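Jewelry Donations for the Spring Sale

The Ikirden Community House is accepting costume jewelry for the annual spring sale through the end of May. Items may be left at the front desk of the Mallet Street entrance until 6 p.m. on any weekday. Last year's jewelry table offered 200 pieces, and the proceeds went toward new shelving in the Jernlow Reading Room.

Donors are asked to sort their pieces at home before bringing them in. Bracelets, rings and strands of beads may share one tray while they are being looked over, provided that nothing is tangled. A tray with low sides, set on a smooth cloth, keeps small items within easy reach. Rings should be checked for last, as they are easily left behind on the cloth.
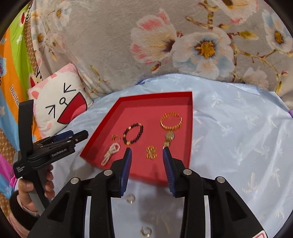
Preparing Items for Drop-Off

Each piece should be wiped with a soft, dry cloth. Liquid cleaners should not be used on beaded or plated items. Clasps should be closed and bead strands laid flat in a small bag or envelope. Rings may be grouped together, up to 12 in a bag. Watches are welcome in any condition, but those that no longer run must be labeled "not working."

Single earrings, broken chains and loose beads are also accepted. They will be set aside for the Ninine craft program, which meets on Tuesday afternoons in Room 14 and uses them in repair and beading classes.

The House is unable to appraise jewelry or to return items once they have been priced. Donors who believe that a piece may be of significant value should have it examined before making a gift. Receipts are available at the front desk on request.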